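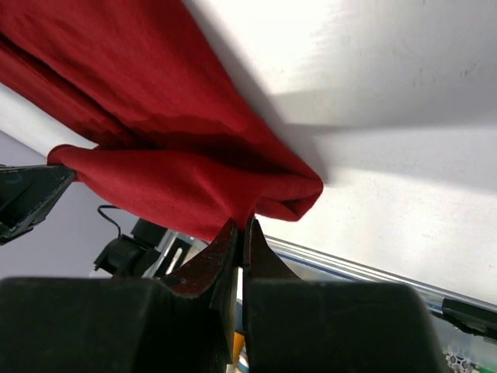 Famier opens textile care room in Stonia and offers 500 free places on its folding and storage course

Famier, the household linen company, has opened a textile care room at its Stonia site and will run short courses there from March. The courses cover washing, pressing, folding and storing cloth at home, from tablecloths and throws to curtains and bed linen. The first 500 places are free to people living in Stonia and the surrounding villages.

Each session lasts 2 hours and takes a small group. Everyone works at a white table with a plain piece of fabric to practise on, and people are welcome to bring one item from home. Larger items such as quilts and carpets cannot be taken.

Meenakshi Rawat, who leads the course, spent many years in the linen room of a hotel before joining Famier.

"Most of the questions we get are about creases," she said. "Someone has a good red tablecloth that comes out once a year, and when they open it there is a hard line down the middle and the colour has gone along it. Usually it has been folded in the same place every time. If you roll it, or move the folds over a bit each year, it lasts a lot longer."

The course has 5 parts. It starts with reading care labels and sorting by colour and weight, with a good deal of time given to deep reds and other strong dyes, which should be washed on their own until the water runs clear. Drying and pressing come next. The third part is folding and rolling, including how to gather a wide cloth into an even roll without stretching the edges. The fourth deals with cupboards, drawers and boxes, and the last with small repairs such as loose hems and pulled threads.

Storage advice will include a look at the Caputo range of cotton bags and card tubes, which Famier launched last year. There is no need to buy anything to attend — an old pillowcase and a clean cardboard tube wrapped in undyed cotton will do the same job for most household pieces.

The room was fitted out by Oltik, a local joinery firm, in what used to be the packing area. It has wide work tables, two deep sinks, a drying rail and open shelving for cloth. It is on the ground floor and has step-free access from the car park.

Famier began planning the course after a survey of its customers last year. Of the 2569 people who replied, more than half said they had thrown away or given up using a cloth in good condition that had been spoiled in the cupboard. Faded fold lines were the most common complaint, followed by yellow marks on white cotton and damage from moths.

"People look after a cloth while it is on the table and then forget about it once it is put away," said Meenakshi Rawat. "It spends most of its life on a shelf, so the shelf matters."

Morning and evening sessions are available, starting at 10am and 6.30pm. Places can be booked at the Famier shop in Stonia or by telephone during shop hours. Under-16s may attend with an adult. A printed sheet of folding and washing notes will be given out at each session, and copies can be picked up free from the shop counter.

Ends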